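Stulleck Paired Hand Gripper Kit
Set-up guide, revision 13 (4 Jul 2025)

Section 4: Preparing the station and recording a first task

Read section 3 (Mounting the rails and stands) before you start. The steps below assume that the tracking units are fixed in place, the base unit is switched on and the Drevilberg recording software is installed on the station computer.

4.1 Before you begin

You will need:
Both grippers, left and right, with marker plates fitted
Two gripper cables
The white work board
One practice object from the Miltcombe starter set, or a small object of your own
A lint-free cloth

Caution: Do not plug in or unplug a gripper cable while the base unit is on. Switch off at the base unit first and wait 15 seconds.

4.2 Laying out the table

1. Place the work board on a level table. The board must not rock when pressed at a corner.
2. Wipe the board with the dry cloth. Do not use polish or spray cleaner, as a shiny patch can upset the gripper cameras.
3. Put the container for the task near the back of the board, facing the operator. If it has a drawer or a flap, check that it opens fully without meeting the grippers.
4. Put the practice object on the board within easy reach of both hands.
5. Run each gripper cable off its own side of the board. Leave enough slack for the operator to reach the back of the board with either hand.

Note: Cables should not cross in front of the operator. If the left and right cables have become twisted together, put both grippers down and untangle them before going on.

4.3 Holding the grippers

1. Take one gripper in each hand. The marker plate must be uppermost and must not be covered by the fingers or by a loose cuff.
2. Hold both grippers over the board with the jaws clear of the container.
3. Look at the status bar in the software. Both gripper symbols should be green. If one stays amber, turn that wrist slowly until the plate is picked up.

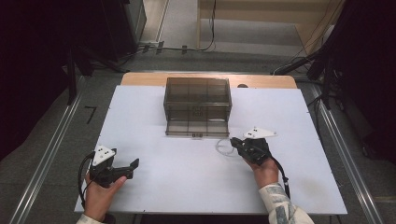

Figure 4-1. Both grippers in hand at the work board, with a cord and a storage box.

4. Open and close each gripper fully three times. The bars on the screen should move from 0 to 100 without sticking.
5. If a bar stops short at either end, run Calibrate Jaws from the Tools menu and repeat step 4.

4.4 Checking the finger pads

The pads are a wearing part. Light scuffs and small chips along the lower edge do not affect recording. Replace the pads as a pair if a chip reaches the gripping face, or if a pad can be moved on its arm with a fingertip.

1. Open the gripper fully and hold it low over a clear part of the board.
2. Select Gripper View in the software. Both pads should be in the picture, with the board visible between them.

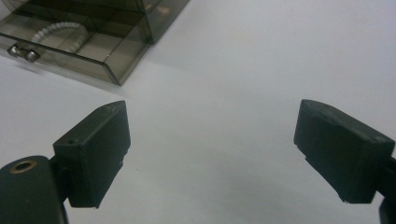
3. Wipe dust from the gripping faces with the dry cloth. Do not use solvent.
4. Close the gripper slowly and check that the two faces meet squarely. If they meet at one end only, see section 7.
5. Repeat for the other gripper.

Note: Spare pads are sold in pairs under the Karakaya parts list. Pads supplied before October 2024 use the older fixing and will not fit this model.

4.5 Recording a first task

Choose something short. Moving a single object into an open container is suitable.

1. Select New Task and type a name. Use the same name for every attempt at the same task.
2. Return both grippers to the start position, just above the front of the board.
3. Press the foot switch once. A single tone means recording has started.
4. Carry out the task at an even pace. Keep both marker plates turned upwards as far as the task allows.
5. Return to the start position and press the foot switch again. Two tones mean the recording has been saved.
6. Put the object and the container back as they were, ready for the next attempt.

If an attempt goes wrong, hold the foot switch down until you hear a long tone. The recording is thrown away and the attempt number is not used.

Caution: Thin or flexible objects such as cords can slip behind a pad. Do not pull against a trapped object. Open the gripper fully and free it by hand.

4.6 Storage

The base unit holds over 1,000 short recordings. When the disk symbol turns amber, copy the recordings to another drive before starting a new task. Recordings cannot be copied while Gripper View is open.

For tracking faults and lost markers, go to section 6.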